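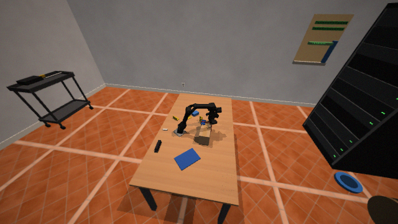 Interior Design, first year
Handout 5: Floors and how they change a room
Prepared by Panya Wongsuwan

In the last handout we spoke about walls. Today we go down to the floor, which students often choose at the end, when the money is already spent. I ask you to choose it first. A floor is the biggest thing in a room that people touch, and it is difficult to change after the furniture is in.

Colour

A warm floor, for example orange or red clay tile, sends some of its colour up to everything near it. White skirting will look a little pink in the afternoon. Grey walls are a safe partner for such a floor, but please look at the grey next to the tile itself and not on the paint card. Many greys have blue inside them, and beside orange this blue becomes much stronger than you expected.

Pale wood on a warm floor works well if the two are clearly different. When the wood and the tile have nearly the same depth of colour, the furniture disappears. Half close your eyes and look at the samples. If you can't find the line between them, change one.

Joints

The joint is part of the pattern. With a dark joint you see every tile; with a joint close to the tile colour you see one surface. Large tiles make fewer lines, but they need a flatter base, and in old buildings this can cost more than the tiles. Up to 40 per cent of Hagos Mersha's budget for the reading room at Gudeta went into making the floor level. He will tell us more about it when he visits in December.

Decide also where the cut tiles will go. I prefer to start from the middle of the room, so that both sides finish with the same width. In a narrow corridor I start from the door.

Sound and comfort

Tile is hard and gives sound back. In a dining room with bare walls, two people can be heard as if they were six. Curtains help, and a rug under the table helps more. The rug should be large enough that a chair stays on it when it is pulled out.

Exercise

Take the plan of the Enurham flat (sheet 2 in your folder). Propose a floor for the kitchen and the living room. You may use one material or two, but if you use two, draw the place where they meet at scale 1:5. Bring at least four real samples, not printed ones. Shops will usually lend them if you ask politely.

Please hand in the drawings by 19 April 2018. Write your name on the back of each sample, as last year several were lost.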